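Harnia Hand-Held Gripper — Set-Up Guide
Section 6: Recording a Pick Task by Hand
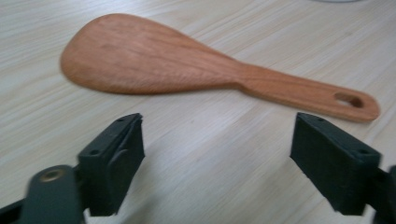 Johanna Eder

4 min read

This section covers recording demonstrations of a single pick-and-place task with the hand-held gripper. It assumes the Favent recorder is installed and the lens calibration in Section 5 has passed. The task used throughout is a rice paddle picked up from a table and set down in a marked zone. The same steps apply to any flat object with a narrow grip area.

6.1 Prepare the table

1. Clear the work area of anything that does not belong to the task. Objects at the far side of the table may stay if they will also be present when the robot runs.

2. Turn on the room lights and close the blinds. Even, diffuse light is required. A wooden tabletop with a slight sheen is acceptable; a glossy or mirrored one is not.

3. Mark the target zone with matte tape. The zone must be at least 300 mm from the start position of the object.

4. Lay the object flat. With a paddle, the head and handle must both rest on the table.

Note: A reddish-orange paddle on a pale table gives good contrast. If the object and the table are close in color, change the table covering before recording. Do not correct color afterward in the recorder.

6.2 Check the fingers

1. Open and close the trigger five times. Both fingers must move by the same amount and meet in the middle.

2. Inspect the inner faces. The fine ridges left by printing are normal and should not be sanded. Replace a finger if a layer has split.

3. Check the screws that hold each finger. Tighten by hand only.

4. Move the linkage arms and check the brass bushings for play. Any sideways movement you can feel will show up as noise in the gripper width.

CAUTION: Keep your free hand away from the linkage while the trigger is pulled. The pivot points can pinch.

6.3 Start a session

1. Connect the gripper and open the recorder. Wait for the status line to read READY.

2. Enter a task name. Use lowercase letters and underscores only.

3. Hold the gripper still over the table with the fingers open until the tracking bar turns green. Fast movement at this stage causes a tracking loss, and the session must then be restarted.

4. Press the side button once. A short tone confirms that recording has begun.

6.4 Record the demonstration

1. Start with the fingers fully open and the whole object in view of the gripper camera. The object should sit beyond the fingertips, with clear table between the two fingers. Hold for one second.

2. Move toward the grip area at a steady pace. For a paddle, this is the neck, where the head narrows into the handle. Do not grip at the hole in the end of the handle; the paddle will swing when lifted.

3. Turn the wrist so that the fingers straddle the neck. If the paddle lies diagonally, turn the gripper to match. Do not straighten the paddle with the other hand.

4. Lower the gripper until the fingertips are just above the table, then close.

5. Lift, carry the object to the zone, lower it and open the fingers.

6. Withdraw straight up and press the side button again. Two tones confirm the end.

Note: Some motion blur at the linkage is expected and does not affect training. Blur across the object itself means the approach was too fast. Delete the episode and repeat it.

6.5 Vary the start position

Change the angle and position of the object between episodes. Do not return it to the same spot. A set recorded from one position produces a policy that works only there.

For a single-object pick, record at least 300 episodes. The reference set supplied with the Prantl arm package holds 405, of which 347 passed the automatic filter. Plan for similar losses.

6.6 Review and export

1. Open the episode list and sort by status.

2. Replay every episode marked AMBER. Keep it only if the grip and the release are both visible.

3. Delete episodes marked RED. They cannot be repaired.

4. Select Export and choose the Kokano format if the robot controller runs firmware 6 or later. Choose the legacy format for anything older.

5. Copy the export folder to the training machine. Do not rename the files inside it.

CAUTION: Export overwrites any folder with the same task name — back up earlier sets first.

Continue with Section 7, Training and First Run.

Comments (3)

mtl_bench
Step 3 in 6.3 needs a time. Mine stays gray for nearly a minute on a plain white table. Put a patterned mat down and it went green right away.

Johanna Eder
A plain surface gives the tracker too little to work with. The mat is fine as long as it stays in place for the whole set. I will add a note in the next revision.

r.okafor_lab
Does the 300 mm in 6.1 go from the center of the object or from the nearest edge? With a long handle it makes a difference.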